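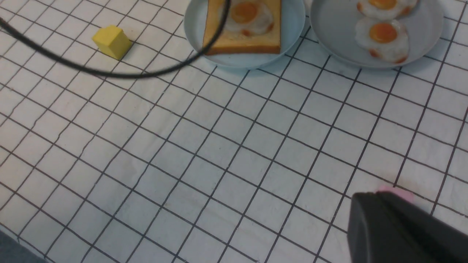 Can I put the Bruvura table cover through the washing machine?
Pop it in on a cool wash with the rest of your whites, skip the softener and hang it up while it's still damp.

I get asked that one more than anything else, so it goes first. Hello, I'm Abundio Quezada and I look after table linen at Turkton. The Bruvura is our everyday cover, the one I'd pick for a kitchen that sees breakfast, homework and a glue gun all in one day. It's a cotton mix with a light coating on top, so a spill gives you time to find a cloth (coffee included, if you're quick!).

Sizes
We do it in 2 lengths, both the same width. The short one suits a table for 4 and the long one is for when the leaf goes in. Measure the top first, then add whatever drop you like on each side. I like a short drop myself, because my lot sit on anything longer and drag the whole thing off with them.
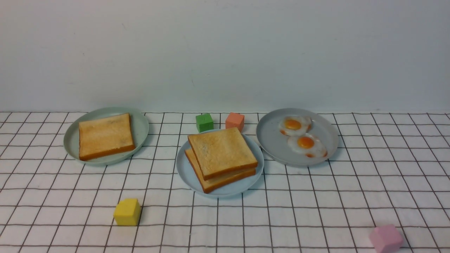 Looking after it
Crumbs shake off outdoors. For jam or egg, use warm water and a drop of washing-up liquid, and please don't go at it with a scouring pad, as that takes the coating off and it won't come back. Iron on the wrong side, low heat, no steam. It does come out of the packet with fold marks, and they drop out after a day or two on the table. Hot pans need a mat, always.

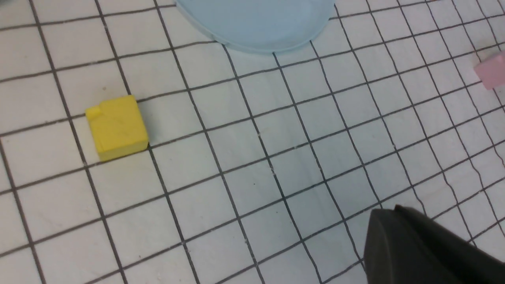

Price and delivery
It's £27 for either length, which I know sounds odd, but we couldn't face running two price lists. Orders in before noon go out the same day, apart from Thursday, when the van is off to our Galtia shop and everything waits until the morning after. Crisóforo Figueroa packs them flat in card sleeves, so no plastic to get rid of.

If you'd like something heavier, have a look at the Esquivel. It's thicker, it hangs beautifully and it takes an age to dry.

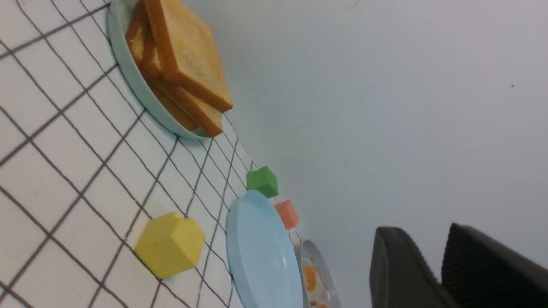
I've had both at home and I swap them over in January, when I want the thick one out for long Sunday lunches, and then the Bruvura goes back on as soon as I'm fed up with the drying. Returns are fine as long as it hasn't been washed, just keep the sleeve and drop me a line first.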